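The second screen

Telmo Lorente had cleaned the apartments at Ollholm for eleven years when the company moved him to a desk. He kept his locker. The mop closet next to it was cleared out in October, and somebody put a printer in there.

The desk was in the old linen room. It had two screens and a chair that went up and down. On the first screen was the schedule for the robots, which were called Seo and worked the buildings in Zornilby from six in the morning. On the second screen was the practice house. Skukero, the company that leased the robots, ran them through the practice house all night inside a computer, and in the morning Telmo went through what they had done. He could get up to 60 clips in a shift. For each one he typed what the robot was facing and what a cleaner would do about it.

There had been 26 cleaners. Now there were 4 and Telmo. The ones who were left did the stairwells and the ovens and anything a tenant complained about.

His first week he typed too much. He wrote about how doors swell in wet weather and how you hold one with your hip when your hands are full. A woman from Skukero called and told him, very politely, that two sentences were plenty. After that he kept it short. On the morning of his review he had three stills open.
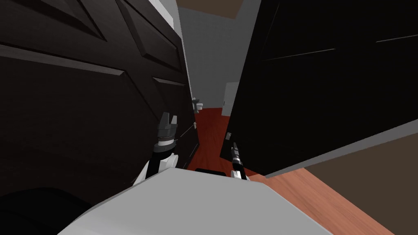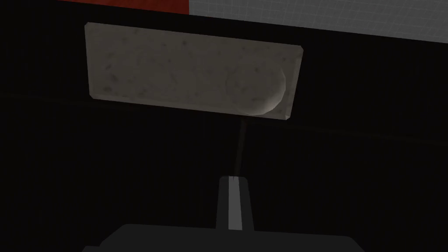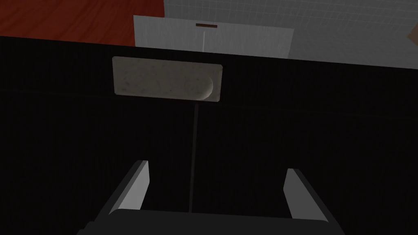 The review was with Dana from the office, who had also been a cleaner once and did not like giving reviews. She pulled up a crate and sat down next to him. She asked how his back was, and he said it was better, and that his knees were better too, and that he had put on weight. She wrote something down. Then she looked at the screen and asked what the pale block with the specks was, lying there on the black surface. Telmo said he had been going back and forth. It could be a sponge or a bar of soap. It could be a piece of stone.

"What did you type?" Dana asked.

"Nothing yet. If it's a sponge you rinse it. If it's stone you leave it alone."

"You'd pick it up and know."

"I would," he said.

She asked if the robot knew. He said he couldn't tell that from a still, only that it had a gripper pointed at the thing. She read his notes for the hallway, where he had written that he would start with the toilet at the far end and work back toward the doors, so as not to walk over a clean floor. She said that was how Irena had taught them both. He said yes, it was.

Dana had a form to finish. One of the questions was whether the employee felt his experience was being used. Telmo thought about it while she waited with the pen. He said to put yes. Then he asked if he could have one day a week on the stairwells, any building, and she said she would ask, but that the hours were already given out through spring.

When she had gone he put the crate back against the wall. He typed "Sponge or soap or stone, check by touch," and opened the next clip, which was a kitchen.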